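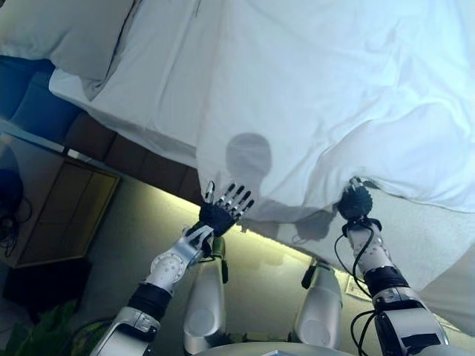
Liudmyla Romaniuk fragt im Kursforum, warum man beim Bettenmachen den Roboter nicht einfach an den Armen nimmt und führt, so wie wir es in Kapitel 1 gelernt haben. Die Frage ist gut, und das heutige Blatt beginnt deshalb mit ihr.

## Kapitel 2: Vormachen mit der Hand oder aus der Ferne

**Kinästhetisches Führen.** Die Person fasst den Arm an und bewegt ihn, die Gelenke sind dabei nachgiebig geschaltet. Man spürt den Kontakt direkt. Für einen Arm und ein festes Werkstück ist es oft die beste Wahl. Bei zwei Armen mit mehrfingrigen Händen reichen aber die eigenen Hände nicht mehr aus: Wer den Unterarm führt, kann nicht zugleich die Finger schließen. Außerdem steht man selbst im Kamerabild und verdeckt den Stoff.

**Teleoperation.** Die Person bewegt die eigenen Arme und Finger, und der Roboter folgt. Die Kameras sehen nur, was später auch die gelernte Steuerung sieht - das ist der größte Vorteil. Der Preis dafür ist das fehlende Kraftgefühl. Ob der Saum einer Decke fest zwischen den Fingern liegt oder nur daran lehnt, muss man mit dem Auge entscheiden.

### Verzögerung

In unserer Übung mit Posero rechnen wir mit einer Verzögerung von roughly 100 ms, also ungefähr, zwischen der Hand der Person und der Hand des Roboters. Bei weichem Stoff ist sie erträglich, wenn man langsam arbeitet. Anfänger korrigieren zu früh, und die Bewegung beginnt zu schwingen.
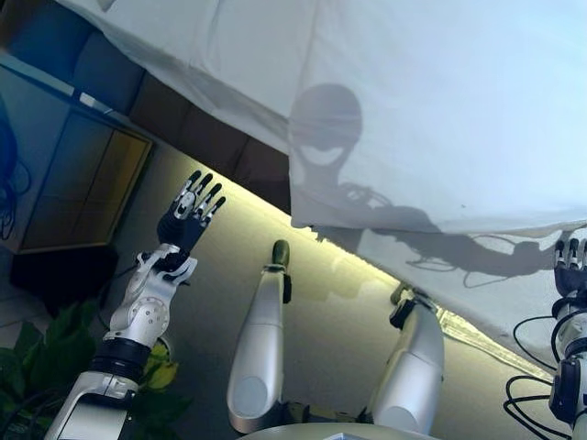
Barry Mapplebeck hat dazu angemerkt, dass man im Kopfbild die Tiefe schlecht schätzen könne und er beim Greifen fast nur noch auf die Handgelenkkamera schaue. Ich würde es nicht ganz so streng sagen. Zum Annähern nimmt man den Kopfblick, zum Schließen der Finger den Blick am Handgelenk. Wichtig ist, dass beide Bildströme dieselbe Zeitbasis haben wie die Gelenkwinkel.

Zu beachten ist auch der Schatten. Auf weißem Stoff wirft der Roboter selbst ein starkes Muster, und ein Modell kann lernen, sich daran zu orientieren. Darum ändern wir zwischen den Aufnahmen das Licht.

### Wann gilt eine Vorführung als brauchbar?

- Anfang und Ende sind in beiden Kameras enthalten.
- Kein Sprung in den Gelenkwinkeln.
- Pausen zum Nachdenken werden markiert und bleiben in der Datei.
- Misslungene Griffe mit anschließender Korrektur behalten wir.

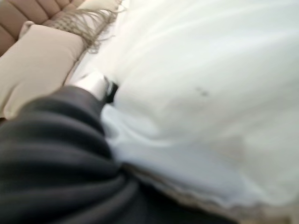 Bewegungsunschärfe allein ist kein Grund zum Löschen. Erst wenn der Kontakt zwischen Finger und Stoff in keiner Kamera zu beurteilen ist, bekommt der Abschnitt die Marke `unklar`.

### Aufgabe bis zur nächsten Stunde

Der Übungssatz enthält 607 Vorführungen. Wählen Sie zwei davon, eine flüssige und eine mit Korrektur, und zeichnen Sie den Abstand zwischen Daumen und Zeigefinger über die Zeit. Markieren Sie, wo nach Ihrer Meinung der Griff beginnt. Begründung in drei bis vier Sätzen, Abgabe als PDF.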